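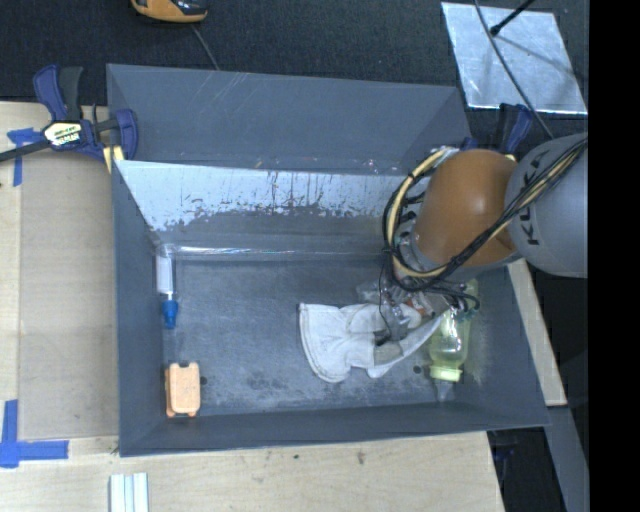 Bin teaching

Bin teaching is the practice of showing a robot arm how to pick things out of a container by doing the job through it, either by pushing the arm around by hand or by steering it from a distance. It is a branch of learning from demonstration, and a good deal of it consists of a person moving the same glove over and over.

Methods

In hand guiding, also called kinesthetic teaching, the motors are set to give way and the teacher drags the gripper to where it should go. The arm records its own joint positions. It also records the teacher's hesitations, which it will later repeat with great confidence.

In remote teaching, or teleoperation, the teacher works from a hand controller or a smaller copy of the arm. This keeps human elbows out of the camera's view, at the cost of most of the sense of touch. New operators tend to press into the floor of the bin, and the floor keeps a record of its own.

Choice of objects

Sets usually mix stiff items with soft ones. Bottles roll, small cases lie flat against walls, and work gloves never land the same way twice. The Zarkeo set, put together by Efa Gwynne and Santeri Mustonen, has 13 objects and 634 demonstrations, 11 of which were thrown out after the operator was found to have been aiming for a different object.

Criticism

Tymofii Koval has argued that robots taught this way mostly learn the habits of one tired person. Violeta Salinas replied that this was also true of apprentices – a point Koval granted, with some colour, in a footnote.

See also

Teach pendant
Grasp planning
Soft object handling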